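Ranger les jouets, épisode 16

Le projet s'appelle Nekley, il a deux bras, et il me coûte mes soirées depuis mai. Hier, j'ai encore passé 300 minutes à régler la fermeture des pinces. Le salon, lui, n'est toujours pas rangé.
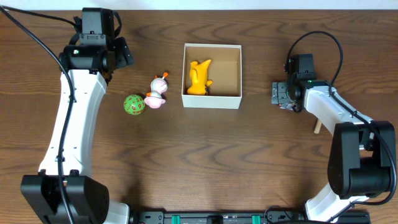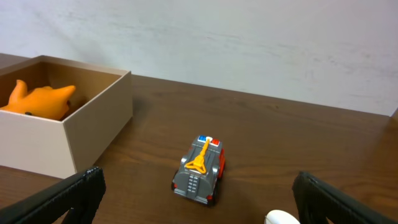

Sur le forum de l'atelier, Avotiņš trouve que je m'acharne sur le mauvais réglage : selon lui, il faut d'abord ralentir l'approche, puis refaire l'étalonnage du poignet, et seulement ensuite toucher au serrage. J'ai donc ralenti l'approche. Une tortue me doublerait - mais la pince arrive droit. Reste le poignet, et les 600 lignes de script que j'avais promis de commenter.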